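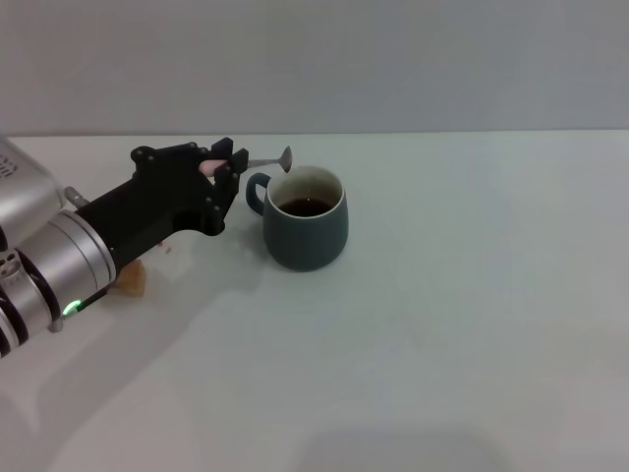

Kitchen robot code arrives with plenty of promises and few teeth

Jan 29, 2023

A group of robot makers and café operators has put out a code of good practice for robot arms that handle food and drink near the public. It is called the Nendorberg Code, after the town where the drafting meetings were held, and it runs to 38 pages. Anyone hoping it will settle the argument over whether these machines belong behind a counter should read it before celebrating.

The code covers arms that stir, pour, scoop or pass things across a table. It does not cover vending machines, delivery carts or anything sealed behind glass. It has 25 clauses, and a company that wants to say it follows the code signs a form promising to meet them. The company then checks itself. There is no outside inspection in the first year, and the text says only that one "may be considered" after that.

That is a strange way to begin. The firms that signed first are Dromine, which builds grippers and wrist units, and Abou Jaoude, a catering supplier that has been running trial counters in office lobbies. Both helped write the thing. Nine companies have signed so far, and every one of them had a seat at the drafting table. A rule that all its authors already pass on the day it comes out is not much of a rule.

Some of it is sensible. The clause on hot liquids is the best in the document. An arm holding a spoon or a cup over a hot drink must slow down before it crosses the rim, and it must stop if it meets more resistance than the operator has set. It must also stay where it is after a stop until a person clears it, with no automatic retry. Older trial setups would often try again by themselves, and a second attempt with a tipped mug in the way is how drinks end up in laps.

The section on finger pads is also worth having. Soft pads wear, pick up grease and hold on to sugar, and the code asks for them to be taken off and washed at every shift change. Pads that touch the part of a spoon that goes into a drink have to be swapped out on the spot. The handle end is treated as clean enough if the pad has been washed that shift.

But read on to the gripper bodies and the confidence drains away. Plenty of small shops print their own finger plates and bolt them together. Printed plastic can have tiny ridges that trap food, and so can screw heads. The draft that went around in October said that any gripper used within reach of open food should have a smooth, sealed surface with no exposed fasteners. In the final text, "should have" has turned into "should where practical have." A shop that finds sealing its grippers too much trouble can write that down and carry on, and it will still be in line with the code.

The rules on status lights went through something similar. The early draft wanted one agreed set of colors, so that a person standing at the counter would know what green meant no matter who had built the arm. The final version lets each maker choose, as long as the meaning is printed in the manual. Customers do not read the manual. Temp staff on their first morning do not read it either. On one maker's arm a green light can mean powered up and idle, and on another's it can mean moving under its own control, and those are very different things to be told when you are about to reach over and grab your coffee.

Then there is the matter of crumbs. It sounds petty, but spilled sugar and bits of biscuit around a cup are what a working counter looks like ten minutes after opening, and most demonstrations are run on a clean white table with one mug on it. The code lets a company pass its handling test on exactly that kind of table. It asks for 28 runs of the same task without a drop or a spill. It does not ask for a second cup, a wet surface, a person leaning in or a mug with its handle turned the wrong way.

Uten, a smaller maker that sells refitted arms to cafés and care homes, has not signed. In a short statement the company said it agreed with most of the text but would wait for a version with a tougher test and a named outside body to run it. That may be principle. It may also be a small company with no wish to pay for extra paperwork, and Uten has not published any test results of its own, so buyers should be as wary of the holdout as they are of the signers.

Dromine, for its part, called the code "a strong first step" and said the looser wording on grippers was needed to keep smaller builders from being shut out. Abou Jaoude said its trial counters already meet every clause. Neither firm would say how often its arms had been stopped by the resistance limit during trials. The code asks companies to keep a log of such stops – a good idea – but it does not ask them to show the log to anyone.

Existing food safety law still applies, of course, and a café owner remains on the hook for what goes into a customer's cup no matter what stirred it. The code says so on its second page and then hardly mentions it again. Owners who are being offered a signed certificate along with a new arm should know that the certificate is a promise from the seller about the seller's own checks. A local health inspector is under no duty to accept it.

There are a few things a buyer can ask for now, code or no code. Ask for the stop log from a site that has been open to the public, and for the test to be run again at your own counter with your own cups. Find out what the lights mean and tape a card with the answer next to the arm. If the gripper has screws near the fingers, ask who cleans around them and with what – a brush and a written schedule would be a fair reply, and a shrug would not.

The group says it will take comments on the text for the next few months, and that a revised edition is planned for October. The comment form is open to the public. Replies will be read by the same nine companies.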